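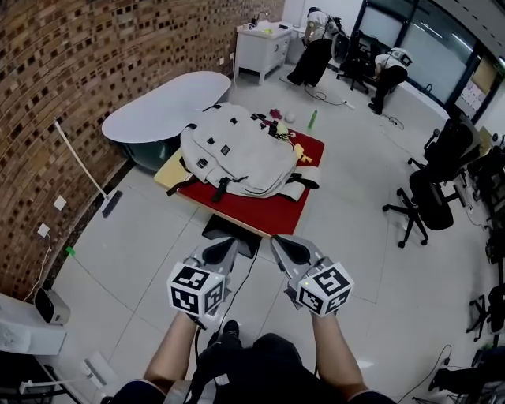 Last edited: 7 September 2018

Backpack straps: trim them or leave them long?
Board: Packs and Bags

trailmix_tess
OK so I just did 5 days on the Elden loop with a light gray pack and I am in love with this thing!! Carried great, even on the steep part after the second creek. One question though. The straps are SO long. Once everything is cinched down I've got tails flapping all over the place. Do you folks cut yours?

boggyboots
Congrats on the loop, that's a great one! I cut mine. Leave a hand's width past the buckle at its loosest, snip, then melt the end with a lighter so it doesn't fray. Best ten minutes I ever spent on a pack.

kettle_and_cord
Please don't cut them! You'll want that length the first time you strap a wet tent to the outside, or wear the pack over a puffy jacket in the cold. Roll the tails up and put a little elastic band on each one. I've done that on my old Pevetti for years and it still looks tidy.

boggyboots
Elastic bands fall off. I lost 2 of them before lunch on my last trip.

kettle_and_cord
Then they were too loose, ha. Hook and loop tape works too, the thin kind people use for cables.

trailmix_tess
Ooh, I have a whole roll of that in a drawer. Does it hold when it's muddy?

kettle_and_cord
Mostly! Rinse it out when you get home and pick the grass out.

mapless_in_unley
Depends which straps. Hip belt I'd trim, shoulder straps maybe a little, compression straps never. My sister borrows my pack and she needs a lot more length than I do, so a full trim would have ruined it for her.

boggyboots
Fair point on the compression straps. I'll give you that one. Still cutting the rest.

ounce_pincher
I weighed my trimmings once. 70 grams off a big pack, and that included the sternum strap and two loops I never used. Worth it to me, but I'm the guy who cuts toothbrushes.

trailmix_tess
This is so helpful, thank you all! I'm going with tape on everything for now, and maybe a small trim on the hip belt after the Kaewsai trip. Does the lighter trick smell terrible?

boggyboots
Yes. Do it outside.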